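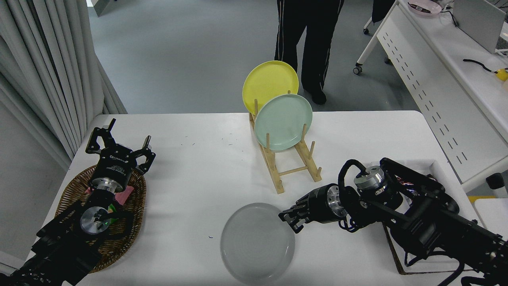

Resetting the Woltby cell

Iñaki Cantero resets the two-arm dish cell at Ketwood every 160 cycles. He checks the right gripper first, as it picks grey plates from the tabletop and its fingertips work closest to the surface. Finger clearance is set at 2 mm with a feeler gauge.

The wooden rack is next. It sits on a diagonal, and a small shift at the feet puts the pegs out of line with the taught positions. Cantero re-teaches the slot centres, then jogs each arm through its range to confirm the cables don't snag at the wrist.

Wrist joints are re-torqued at 2000 cycles. The August log shows one fault, at cycle 1637: a worn finger pad, replaced on the bench.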